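Keeping a two-arm stamping cell honest
Speaker notes, Feb 9, 2026

Slide 1 -- hello

Say hi, say name, thank Chepkoech for the invitation. Mention I've looked after the stamping cell at Brannigan for two winters now, and before that I fixed label printers, so if anybody wants to talk label printers I'm around at lunch.

Quick show of hands: who has a cell at work that only one person knows how to start in the morning? (Wait. There will be hands.) Okay, that was me. Clifford went on vacation in November and I had his sticky notes and a phone number he didn't pick up.

Slide 2 -- the cell

Two arms, one white table, a wall close behind it. The job is dull on purpose. A printed sheet goes down, an arm stamps the cells of the grid, the sheet goes away. We call the cell Tastarberg, after the place Ferdinand was hiking when he drew the first layout. Don't spend long on the name, people always ask afterward anyway.

The grippers are plain parallel ones with black fingers. I like them a lot! You can take the finger plates off with one small hex key, and I keep that key on a string on the cart so it can't walk off to Grotis, the cell next door.

Slide 3 -- morning routine

Read it out more or less as it is:

Wipe the table. Dry cloth first, then a damp one, then dry again. Ink under the sheet makes the sheet slide, and you'll blame the arm for an hour.

Look at the finger screws. Put the key in each one and feel for play. Please don't crank on them, I stripped one in my first week and Mercy had to drill it out (she was very nice about it).

Open and close both grippers with nothing in them. Listen. A dry slide sounds like somebody dragging a chair upstairs.

Follow the wrist cable with your fingers from the connector back down the arm. It needs a loose loop at the wrist. Too tight and it tugs on the plug every time the wrist turns, too loose and it catches on things.

Home both arms, one at a time.

Slide 4 -- the stamp

This is where most of my time goes. The stamp is round, so it can spin in the fingers, and a stamp that has spun a little still looks fine until it comes down on its edge. Then you get a streak where you wanted a circle.

Things I tried: squeezing harder (fingers flexed, streaks got worse), rubber sleeves (good for a week, then they soaked up ink), and finally thin pads glued to the finger plates and swapped every 8 shifts. The pads stayed. Booker cuts them from a sheet and we get up to 100 out of one sheet if he's in a patient mood.

Also say: let go of the stamp and pick it up again after any bump. Don't try to nudge it straight while it's held. I know it's tempting.

Slide 5 -- test sheets

Tell the story of the Zarnico order here if time allows. Short version: we skipped the test sheet, we sent out a stack of smears, they sent them back.

Now we run a test sheet after every pad change and after any change to the taught positions. It's a printed grid, we stamp across it, and then we stand there and look at it like it's tea leaves. Crowded marks mean the spacing between positions is off. Diagonal streaks mean the stamp is moving sideways while it's touching the paper, so I go check the lift height and the grip before I touch anything else. And if a sheet has gone down crooked, I mark which way on the back in pencil.

Let people look at the picture for a bit before talking. The left half of the grid is a mess, all the pink runs together, and over toward the right you can start to pick out single dabs. I'd want to know what differs between those two sides before I changed a single setting.

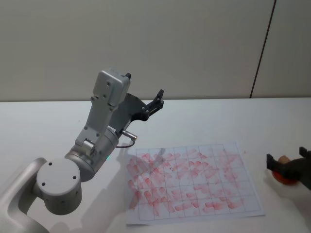 Slide 6 -- what goes in the log

Keep it short, they're hungry by now. One line per test sheet: who ran it, pad age, what you changed. One change per line, and if you changed two things, run two sheets. Clip the sheet behind the page, even an ugly one -- the ugly ones are the ones I go back to.

Offer to send the blank log page to anybody who leaves an email with Mercy at the door. Then questions. If somebody asks about ink brands, hand over to Ferdinand, he has opinions and he's sitting in the second row.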